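desk reset night. only took me 2 months to get round to it

everything came off first, then the mouse and mouse pad back on before anything else. blue pad stays, Kamonchanok gave it to me in May and I'm not swapping it for a boring gray one

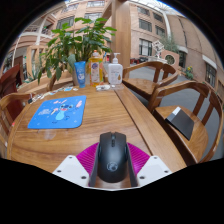
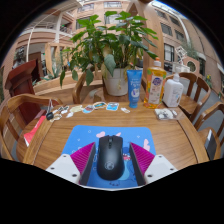
next job is the bottles at the back – they live in the bathroom, no idea why I keep carying them out here

also found a Dadlow receipt from last year. 30 bucks on pens?? where are teh pens

ok cables tomorow. Wiroj says velcro ties, I say drawer – will report back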